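Progress report: hats and headwear, Tesedov costume store
August 13, 2025
To: Deepika Thomas, Rao small grants

Hello Deepika,

Thanks for being so patient with this one — the hats took longer than the coats and the shoes put together! We've now been through 107 pieces of headwear, and 59 of them are cleaned, labelled and back on the shelves. The rest are sorted into mending, airing and a small pile that I think we have to let go (I'll send you a list before anything leaves the building).

Most of the handling happens at the pale wooden table. Each hat gets turned over and looked at from the inside first, as that's where the trouble usually hides.
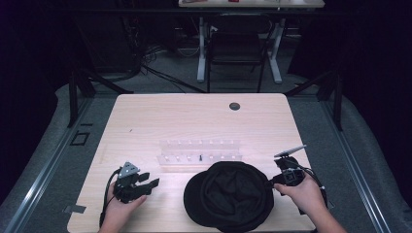
Chi-keung Mak has been brilliant on the linings. He wrote a two-page guide to checking seams and sweatbands, and I've started using it for the bonnets as well. We lost 2 days in August to a leak over the shelving, but nothing got soaked and the boxes from Zovis have been fine.

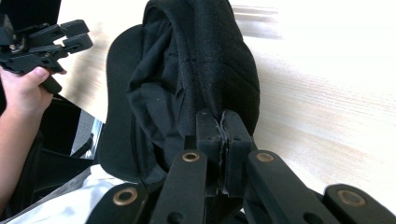

Mending is where I'd like to spend what's left of the money. The soft black pieces are the slowest by far, as it's so hard to see a split seam in dark cloth. Some have quilting with faint diagonal stitch lines, and a bunched-up lining like the one in the photo has to be eased flat before you can check any of it. A decent daylight lamp would help no end — Risex do one that clamps to a table, and I'd love your OK to order it.

Labels are nearly done too. I've kept to the short codes we agreed in the spring, with seven headings, and they do make things quicker to find.
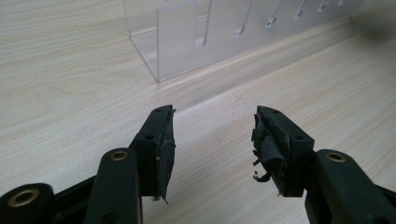 The clear slotted rack on the worktable.

Still to do: the straw hats, the last of the airing, and a proper shelf plan that other people can follow without ringing me up. If the lamp is a yes, just drop me a line and I'll get it ordered.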